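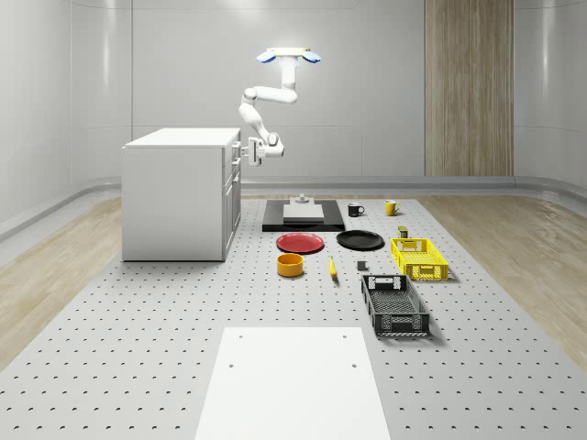
A white kitchen-style base unit with a column of drawers and short silver handles.

GRUVECK QUESTIONS "LIFETIME" CLAIMS ON KITCHEN DRAWERS, PUBLISHES ITS OWN RETURNS

18 April 2024

Kitchen storage maker Gruveck today released its full record of drawer complaints and called on the rest of the trade to stop printing the word "lifetime" on cabinet packaging until somebody can say whose lifetime is meant.

The company went through 3,829 warranty letters and emails from households that bought its Ferneo line of base units. It did so after its own marketing department proposed a lifetime promise for the coming season. The proposal was turned down.

"I asked what the number of years was, and I was told it wasn't that kind of promise," said Fongchan Rojanasak, head of product at Gruveck. "Well, what kind is it? A drawer runner wears out. Ours do. I have a box of them under my desk."

Most of the letters were about ordinary things: drawers that sag at the front when loaded with plates, handles that work loose, a bottom drawer that will not close flush after a floor has been redone. A smaller group, 170 in all, concerned runners that failed completely. Gruveck is publishing the wording of those complaints with customers' names removed, including several that are not polite.

The company is also doubtful about the laboratory figures that usually stand behind durability claims. Open-and-close testing is normally done on a level unit with an even load, pulled straight by the middle of the handle. Few people use a drawer that way. They lean on it, they bump it shut with a hip, and children stand in it. Gruveck has run tests of this type for years and will go on running them, but says it will no longer quote the results in its advertising.

"You can get a very large number out of a test like that," Rojanasak said. "I would not choose a kitchen by it."

Under the terms announced today, Ferneo drawer runners and handles will be covered for 8 years from the date of delivery. Drawer fronts will be covered for five. Both periods are written on the first page of the warranty sheet, in the same size type as everything else. Cover passes to the next owner if the home is sold. It does not include damage from leaks, and Gruveck makes no apology for that, although it has rewritten the leak clause so that a dripping faucet and a flooded basement are no longer treated as the same event.

Gruveck has also dropped a planned surface treatment, offered to it by the coatings supplier Fitonano and described in the sales material as "self-renewing." Gruveck asked for evidence that the finish renewed itself in a working kitchen, with grease and a damp cloth involved. It received a brochure. The company says it remains open to seeing more and has told Fitonano so in writing.

Replacement runners will be sold singly through Makokha, Gruveck's parts counter and mail-order service, beginning in July. Until now customers have had to buy them in sets, a practice Rojanasak described as "hard to defend, and I tried." Parts for discontinued Ferneo sizes will be listed while stock lasts. Gruveck does not expect the older wide-drawer runners to last long and will not be making more.

Asked whether shorter, plainer terms might cost the company sales against rivals that still promise a lifetime, Rojanasak said they probably would.

"Some people will read the other box and buy the other box. I can't prove to them that it means nothing. I can only show them what we've got in writing and let them compare the small print, if they can find it."

The complaint record and the new warranty sheet are available on request from the Gruveck press office. Retailers holding stock with the earlier warranty sheet should contact their area representative for replacements. Units already sold keep whichever terms are better for the customer.

ENDS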